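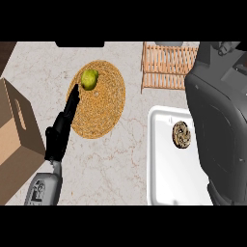 How often should the Mumix undersink filter cartridge be replaced?
Replace the cartridge every 7 months, or when the counter on the display reads 2517 liters, whichever comes first.

4.3 Replacing the cartridge

Caution: Close the cold water shutoff valve before opening the housing. The housing holds water under pressure.

1. Close the shutoff valve and open the filter faucet until the flow stops.
2. Place a shallow pan under the housing.
3. Press the red pressure release button on the housing cap.
4. Turn the housing counterclockwise with the supplied wrench (part 1163).
5. Remove the used cartridge and discard it with household waste.
6. Wipe the O-ring groove with a clean cloth. Apply a thin film of silicone grease to the O-ring and seat it flat.
7. Insert the new cartridge with the open end facing up.
8. Thread the housing on by hand until it stops. Do not use the wrench to tighten.
9. Open the shutoff valve slowly and check for leaks.
10. Run the filter faucet for 13 minutes. Do not drink this water.

Note: Gray water during the first flush is carbon dust.

4.4 Resetting the counter

Hold RESET until the display shows 0.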